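Gelthorpe Household Help: Questions and Answers
Category: Bedding and Soft Furnishings

Care and storage of a woven damask bedcover
Posted 6th January. Viewed 226 times.

Question

I would be grateful for advice on a satiny white-silver bedcover with burgundy floral motifs and scrolls in gray and olive. It is used daily in the guest room, and small items are often sorted on top of it before they go into storage boxes. 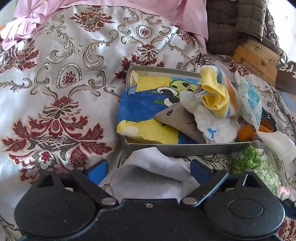 The care label is no longer legible. I do not know the fiber content, and a laundry in Ketden declined to accept the cover without that information. I wish to know the following. May it be washed at home? Is it harmful to sort clothing and boxes on it? Should it be folded or rolled when the room is not in use? The cover was purchased in December from a resale shop in Plindham.

3 answers

Answer 1 (accepted)

In the absence of a label, the cover should be treated as delicate. Test a hidden corner first with cool water and a white cloth. If any burgundy color transfers to the cloth, do not wash the cover at home. If none transfers, use a cool, gentle cycle with a spin speed no higher than 400, and dry the cover flat and away from direct sun.

Sorting clothing on the cover is acceptable provided that zippers, hooks and rough-bottomed boxes are kept off the surface. Long threads on the face of a damask weave catch easily. Dark fabrics that shed lint should be placed on a plain sheet.

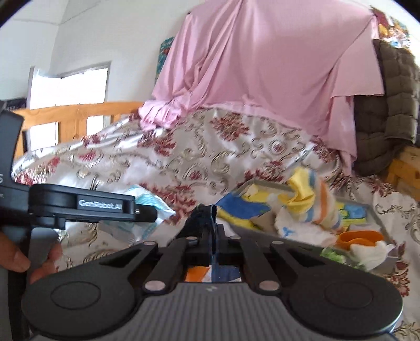
A pulled thread should never be cut. Ease it through to the reverse side with a blunt needle.

Answer 2

Roll it. Mine was folded for 10 years and the creases have not come out.

Answer 3

I concur with the first answer as to testing. The Bainbridge branch of our sewing guild advises rolling such covers around a cardboard tube wrapped in clean cotton, with the patterned side facing outward. Plastic bags are not recommended. Please note that a steam iron may leave water marks on a satin finish, so that should be tested as well.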